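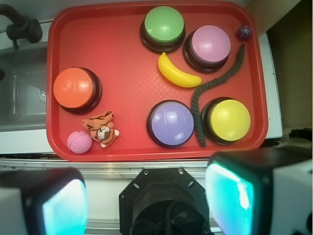 Pallholm Institute for Domestic Automation
15 Mar 2018

1/ We are asked most weeks whether a machine can yet be trusted with ordinary household chores. This thread sets out our present position, following the close of the Jenov kitchen trials.

2/ The chore under study was tidying: lifting small items from a tray beside the sink and putting each in its proper place. A person gives this very little thought. It remains hard for a machine.

3/ The trials ran to 2140 attempts. Of these, 1595 ended with the correct item in the correct place. The remainder were dropped, misplaced or abandoned when the time limit was reached.

4/ Firm, rounded items gave the least trouble. A toy banana or a push button keeps its shape when gripped, and the machine can plan accordingly.

5/ Rope was the poorest performer. It bends as it is lifted, catches on whatever lies next to it and seldom settles the same way twice. Soft toys came second from the bottom.

6/ Push buttons raised a separate question. Picking one up and pressing it are different tasks, and the machine must be told which is wanted. Colour names alone were enough for most instructions — pink and purple were confused more often than we would like.

7/ Speed is a further concern. The median attempt took 16 seconds. Our partners at Thygesen, who pack mixed goods by hand, consider this too slow for the shop floor. We agree.

8/ Our view is therefore that supervised use is reasonable for a short list of known items. Unsupervised use in the home is some way off, and we advise against buying on the strength of demonstrations.

9/ The next round begins in October with the Wandico group and will add wet crockery and cutlery. Mogens Vigfúsdóttir will lead the work. Written questions may be sent to her office before then.

This site uses cookies to improve your visit. Accept | Manage settings

© Pallholm Institute for Domestic Automation | Contact | Back to top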